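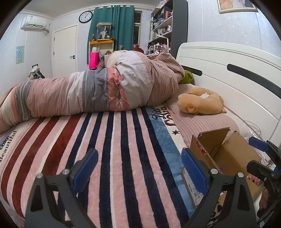 How to settle staff into the new bed-making routine

Skirnis guesthouse at Cillbridge brought in an automated linen trolley in September. It carries clean sets to each floor, collects the used ones and sends the room list to a tablet. Beds are still made by hand. The steps below cover a normal shift for room attendants.

1. Check the tablet at the start of your shift. Rooms marked grey still have a guest in them. Leave these alone, even if the trolley has stopped outside the door.

2. Knock and wait. The trolley goes by checkout times and can't tell if someone is asleep under the covers. If a guest is still in bed, close the door quietly and press Hold. The room drops to the end of your list and comes up again in 20 minutes.

3. Sort bedding before you load it. House linen goes in the chute. Guests' own blankets, neck pillows and soft toys stay in the room, folded at the foot of the bed. Check inside the comforter cover for anything small.

4. Press Done when you leave. The trolley moves on by itself, so keep the corridor clear of boxes.

What changes for you

There is less pushing and lifting, and fewer trips to the basement. You will walk more between rooms, as the list no longer runs in door order. Corina Oprea has asked for the order to be fixed on floor 4, where the lift is slow.

Hours stay the same. Two people from the laundry now work upstairs after a short course with Milagros Padilla. The tablet records room times, but these aren't used in staff reviews.

If the trolley stops and shows code 7, switch it off at the side and call the front desk. Don't pull it by the handle.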